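Software Engineer, Manipulation Planning
Kimach, Standley office

Pillgate is our planning stack. It decides how a five-fingered hand should approach a distribution box, and it has opinions. We need someone to argue with it.

You'll own grasp planning and the replay tool, which holds 1,735 logged runs and one very long config file. C++ and Python required. Patience with finger joints preferred. The week is 35 hours, and we mean it outside July.

Send a resume and a bug you're still mad about. Apply by August 18, 2022.

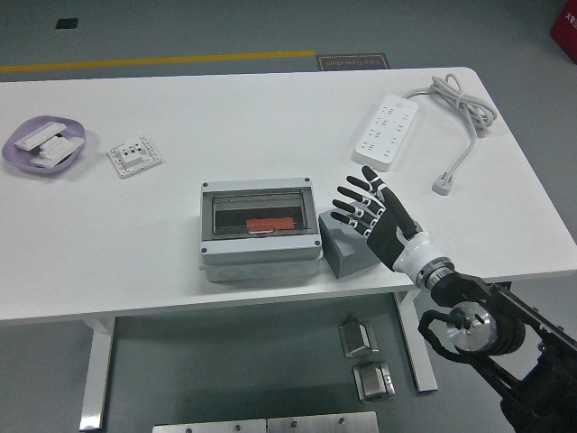 Doãn here, from the replay tool side: the config file has been split in two since this went up, so please don't let it scare you off.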